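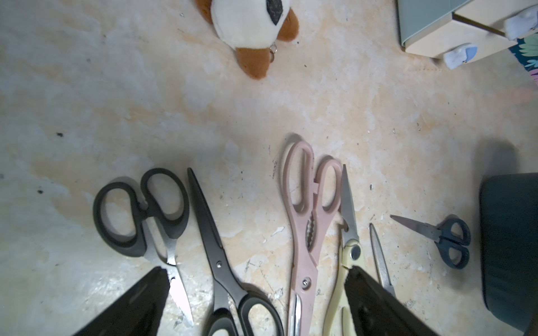 Gaurav Chaudhary has asked that the kitchen shears be kept apart from the office scissors, on the ground that food preparation and parcel tape ought not to share a blade. The point is accepted for the long term. For the present review all pairs remain together, as they are drawn from the same bench and go back to the same holder.

Workshop notebook, February. Entry 30: scissors, general bench.

Purpose of entry. To record the state of the shared scissors and to settle how they are to be stored. The previous arrangement, a shallow drawer, was found unsatisfactory. Handles caught in one another, and colleagues tended to take whichever pair came free first.

Pairs under review. The general bench set comprises black-handled scissors for paper and card, one all-black pair, a pink-handled pair with a serrated grip between the handles, and cream kitchen shears with a similar grip. The pink pair is heavier in use than it looks and is not recommended for card. The all-black pair is to be reserved for adhesive tape and cleaned afterwards with a cloth and a little oil.

Procedure. Each pair is to be laid out singly on the bench, opened and closed several times, and tried on one sheet of copier paper and one strip of Hikirness card. A pair which folds the paper instead of cutting it is to be set aside for Ramesh Semwal.

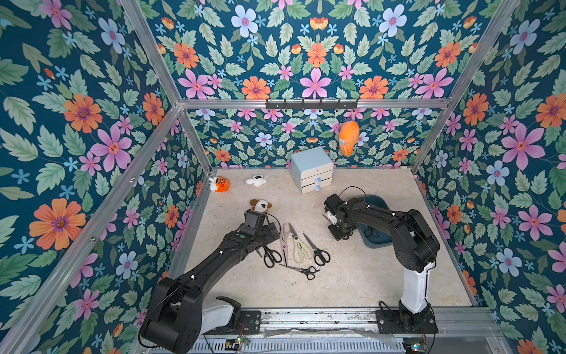
Pivot screws are to be tightened by no more than a quarter turn at a time. Over-tightening was the cause of the trouble noted in entry 4, when a pair became so stiff that it had to be withdrawn. Oil is to be applied at the pivot only, and any surplus wiped away before the scissors are put back.

Storage. The teal holder is adopted for a trial period. It is deep enough to steady the longer pairs and may be rinsed at the sink. It should be dried thoroughly before anything is placed in it.
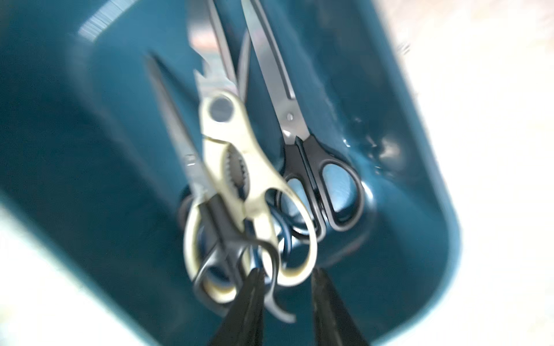
Yanti Oei objects to storage with the blades upward and would prefer every pair to go in point first, so that a hand reaching down meets a handle. Her objection is upheld. With immediate effect, scissors are to be placed in the holder with points down and blades closed.

Outstanding. Devendra Nigam to obtain a second holder for the kitchen shears. Labels for both holders to be prepared. Stiffness of the pink pair to be looked at again when the oil has had time to work in.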